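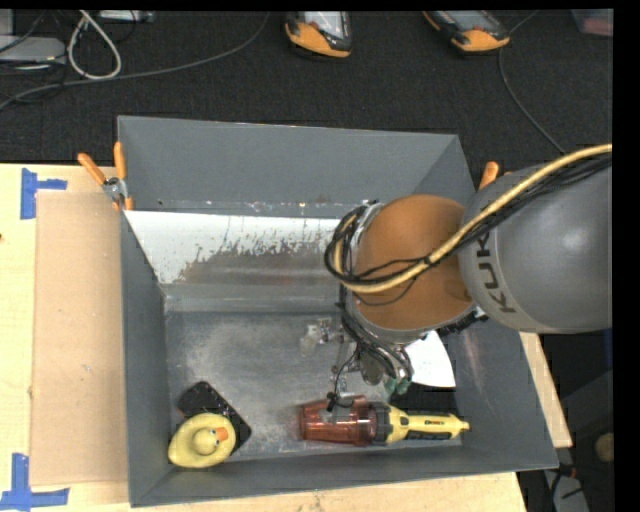
# Wireck 19 Open Utility Tub

The Wireck 19 is an open-topped tub for sheds, laundries, wash bays and workshops. It sits on a bench or on the floor and does most jobs a bucket is too small for: soaking, rinsing, sorting parts, carrying feed.

Lanallow has stocked the Wireck range for 19 years. The current version has a wider rolled rim than the old one, so lids bought before the change will not fit.

## Details

- Capacity: 19 litres
- Finish: grey
- Handles: 2, folding
- Rubber feet: 4, replaceable
- Drain: none (see the Calar 2 if you need a bung)
- Stock code: 346

## Care

Rinse with plain water after using salt, fertiliser or bleach. Dry it before stacking. Scratches in the base are normal with use and can be left alone. Do not use it over a flame.

## Spares and orders

Feet and handles are sold in pairs. The Engebretsen lid is sold separately and comes in grey only. For orders of over 19 tubs, ask Birger Nyberg at the trade counter for a price. Brian Kinyua looks after returns and spare parts.

Orders placed before 2 pm leave the same working day. The trade counter closes for stocktake in February, but online orders still go out.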